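4. Operating rules for the hand-held gripper

This section sets out the rules under which demonstrations were collected for the project. They were written after the pilot in October, when too many recordings had to be thrown away for reasons that had little to do with the operator's skill. Part of the wording follows the in-house handling code used at Jurić, adapted by Velimir Ristić for a single-operator bench. The Kaltine test procedure was also considered, but it assumes a fixed arm and was used only for its terms.

4.1 State at the start of a recording

A recording begins with the fingers fully open, the tool held still and both contact pads in view of the camera. If either pad is out of view, the operator stops and begins again. 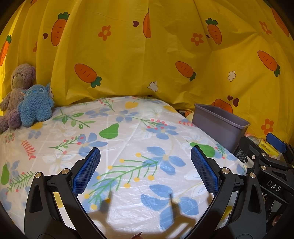
The opening width of the fingers is estimated afterwards from the camera view, so the start state serves as the reference for the whole recording. Any error there is carried through to the last sample. Lighting has to be settled beforehand, and the lamp is not moved within a session. The rule allows the tool to cast a shadow on the work surface, as it does between the open fingers on the flowered sheet, provided that the shadow does not hide the object to be picked up. Patterned coverings are permitted. The pilot used a plain grey board, and the position tracker lost its place more often on it than on a printed covering.

4.2 Grasping thin-walled objects

Paper cups were the most easily damaged objects in the set. The following rules apply to them:

- Both pads must meet the side wall. Gripping by the rim is not allowed.
- The operator closes the fingers until contact and then holds. Further squeezing counts as a fault.
- A cup with a visible crease is replaced before the next recording.
- An inverted cup is treated as a separate case and labelled as such, because its taper runs the other way.

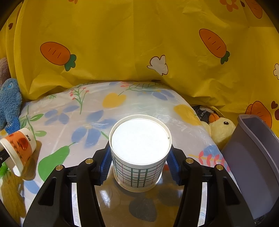 Figure 2. Inverted paper cup held at the side wall by both pads.

Objects not involved in the grasp may stay on the surface, including a second cup. The Brudier notes advise clearing everything else away. We did not adopt this, as the trained policy is meant to work on a cluttered table. Glare from a glossy covering is accepted under the same reasoning, unless it falls across the contact area.

4.3 Checks and rejection

Each recording was reviewed once by the operator and once by a second student. Of 836 recordings, 373 were passed at first review without comment. The remainder were passed with a note, relabelled or rejected. A recording is rejected if any of these applies:

- the start state in 4.1 is missing
- a pad leaves the view during contact
- the object label does not match the object
- the file contains a gap longer than five frames

Rejected files are kept in a separate folder and are not edited. Trimming a faulty recording to save the usable part was tried in the pilot and dropped, as the trimmed files no longer had a start state.

4.4 Open points

Rule 4.2 gives no figure for grip force, as the tool has no force sensor. Reviewers judged squeezing by eye and disagreed in nine cases. These were settled by Ristić and are marked in the log. The Grandunum bench has a load cell that could be used to set a limit, but it was not available to us during the project.

Contact: project supervisor | © The authors | Back to top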